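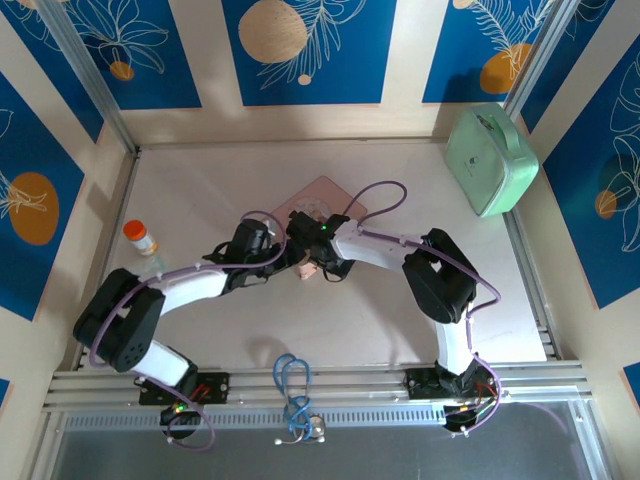 ## Laying out and repacking a small home health case

This procedure covers a lunchbox-style case with a handle, a stethoscope, a labelled pill bottle and small loose parts. The layout uses a square mat on a pale, clear-coloured surface, so that small parts show up against the background.

### Before starting

- Wash and dry your hands.
- Have 70% alcohol wipes, a soft cloth, a pen and the contents card ready.
- Put the mat near the centre of the work surface. Everything small goes on it.

### Emptying the case

1. Stand the case at the back, out of the working area. The mint-green one can lean against a side wall.
2. Place the pill bottle to the left, upright, with the cap closed. Ours has an orange cap and a white label.
3. Lay the stethoscope along the front with the tubing coiled and the chest piece flat.
4. Check the corners of the case for clear plastic items. They are easily missed against a light lining.

### Cleaning

Wipe the chest piece and earpieces with an alcohol wipe. Wipe the tubing as well, and do not soak it. Let all parts air-dry on the cloth before they go near the case.

Wipe the inside of the case, including the hinge and the underside of the lid. Leave it open until it is dry.

### Checking the medication

Read the full label under good light. Compare the name and the expiry date with the card. Anything past its date goes back to the pharmacy — it does not go in the household garbage or down the drain. Keep the bottle out of reach of children during the check, even with the cap on.

The card is rechecked every 90 days. The next check on our copy falls in July.

### Repacking

1. Coil the stethoscope tubing in 2 wide loops. A tight coil leaves a set in the tube over time. An inside width of 21 cm suited ours.
2. Put the chest piece in the middle of the coil, flat side up.
3. Stand the pill bottle in a corner, label facing out.
4. Put small loose parts in a lidded dish or a zip bag. Do not drop them in beside the tubing.
5. Close the lid without force. If it resists, the coil has moved.
6. Lift the case by the handle and listen. A rattle means a small part is loose.

Wipe the mat last, then store it flat. Folding leaves a crease, and small round parts roll into it at the next check.

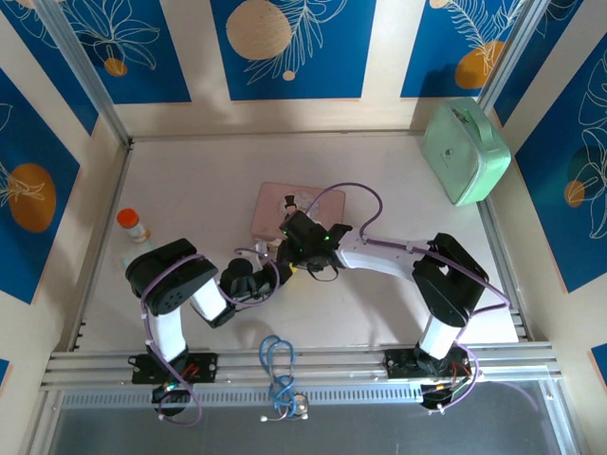

Gizella Bárány writes that she stores her stethoscope in a separate pouch and keeps only the bottle and the card in the case. Hers is a narrower model, and the tubing kept getting caught in the hinge.

Either arrangement works with the steps given. If a pouch is used, write "stethoscope in pouch" on the contents card.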